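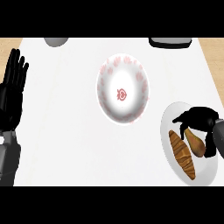 So when does the real robot come out? came a voice from the back row, maybe ten minutes into the open day at Nullura, and I have to admit I'd been wondering the same thing. We had all climbed the stairs in Prakach expecting motors and a bit of noise. What we got first was a screen, a table set with a bowl and some food, and a pair of black hands that existed only inside a computer.

Chapter 9
A Day at the Demonstration

9.1 Why I went

I teach this material every year, and by October my students have usually had enough of block diagrams. They know what a joint angle is. They can tell me what a controller does with an error signal. Ask them what a working day looks like for the people who build manipulation systems, though, and most of them go quiet (I did too, at their age). So I signed us up for the open day, 36 of us on one bus, and this chapter is built out of the notes I took.

The project we had come to see is called Kan. It's a two-armed robot with humanlike hands, meant for light work at a table: picking things up, putting things down, clearing a plate. The simulator it trains in is called Palteck. You'll meet both names again in the exercises, so it's worth keeping them apart now. Kan is the robot. Palteck is the world we saw it in first.

9.2 What a demonstration shows

The host typed a single line, "pear," and ran the episode. Then came the same thing again with a new starting layout, and again after that. If you've only seen robots in polished videos, the repetition is a surprise! Every run in Palteck begins from a starting state, which is just a list of where everything is: table, dishes, food, arms. Change the list and you have a new trial. The team had logged 2,267 trials on table tasks by the Wednesday we visited, and they keep the failures in the log right alongside the successes.

I asked if we could slow one down, and they were kind enough to do it. At normal speed a grasp looks like one motion. Slowed down, you start to see the decisions packed into it. Take a pear on a plate next to a croissant. The hand comes in palm down, and the digits need to end up on both sides of the fruit, which means one of them has to find its way into the gap beside the pastry. A pear is also fat at one end and narrow at the other, so the digits on one side have a very different surface to meet from those on the other. Nothing in the word "pear" tells the robot any of that.

And then there's the other arm. My students mostly ignored it, so I'll make the point here that I made on the bus home: an idle hand still has to be somewhere. It takes up space over the table, it can block a camera's view, and the planner has to keep the two arms from meeting. Watch the open hand as well as the busy one.

Before you read on, try this with a friend. Put a piece of fruit and a roll side by side on a plate. Close your eyes, have your friend turn the plate a little, and then pick up the fruit from above without touching the roll. Notice how much you lean on touch in the last inch or so. Keep a note of what went wrong, because we'll use it in Exercise 3.

9.3 Seeing only part of the table

The part of the afternoon I liked best was a long, slightly messy argument about viewpoint. We were looking at the table from above and at a slant, and from up there some things are easy. A bowl in the open is easy. You get the whole rim and the inside as well, right down to the little red emblem at the bottom. A dark dish at the far edge, with only its near part in view, is a different matter. How big is it? Is there more food on it than the one bit of brown you can make out? A person would lean over and look. A robot with a fixed view has to carry that doubt along in its plan, or else move something to find out.

One group wanted to add more cameras. Another said the planner should simply leave alone anything it couldn't see properly. I went back and forth (I still do), and the host let it run well past the coffee break.

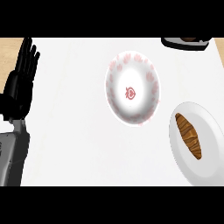 9.4 Words you will need

Episode: one complete trial, from the starting state until the task ends or time runs out.

Starting state: the position of every object and every joint at the moment an episode begins.

Partial view: any view in which an object is only partly visible, either hidden behind something else or lying beyond the edge of what the camera takes in.

Bimanual: using two arms. A robot can be bimanual even when a given view shows only one of them.

Read these over once and then go on to Section 9.5, where we work through a starting state line by line. You'll want graph paper and the notes from your fruit-and-roll experiment.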